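Forkley Folding Kit, Two-Arm Table Model: Acceptance Checklist with Comments
Trial site: Bultton back room. Checked 10 Nov 2023.
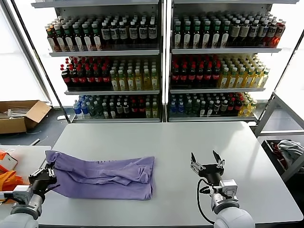 Overall setup. Comment: We've had the Forkley on trial since August, and I've grown quite fond of it, so please read the grumbles below as coming from a friend! The table gives both arms plenty of room, and for shirt work I'd keep it as clear as it is with the purple T-shirt, where the whole right half is free for the other arm to come down on. Bottle shelving stands behind the table, so item 3 needs a proper look before anyone signs.

1. Table level and steady: PASS
Leaned on all four corners, no rocking. Please do this again after mopping, as the table tends to get nudged.

2. Gripper fingers clean, fasteners tight: PASS
One fastener on the left gripper took a small turn. The Plikance manual has the torque chart near the back, which took me a while to find.

3. Reach limits set clear of shelving: PASS WITH COMMENT
Limits hold at slow speed. I would like Stasiv (they are doing our install) to run it again at full speed with the lower shelves stocked, and to leave us the printout this time.

4. Cables secured, no snag points: RECHECK
The right gripper's cable makes a loop out to the side before it runs back down the arm. I'd be happier with one more clip on it, though the supplier tells us some slack is needed for the wrist to turn.

5. Emergency stop, both buttons: PASS
Pressed each one 2 times with the arms moving. Good firm click, and the restart asks for a confirmation, which I like very much.

6. Pinch force on soft fabric: PASS
No marks on any of the 54 shirts in the test batch.

7. Fold quality: RECHECK
26 of the 54 needed a tidy by hand, mostly a stray corner or a lump through the middle. It's a settings matter, I'm told, and the new shirt profile should help.

8. Cycle counter read and logged: DONE
1,502 at close of check.

9. Floor walkway kept open: PASS
Carts to stay outside the yellow line whenever the arms are powered, please, even for a quick minute.

Result: trial may continue. Items 4 and 7 to be looked at again on the next Stasiv visit, along with the full-speed run for item 3.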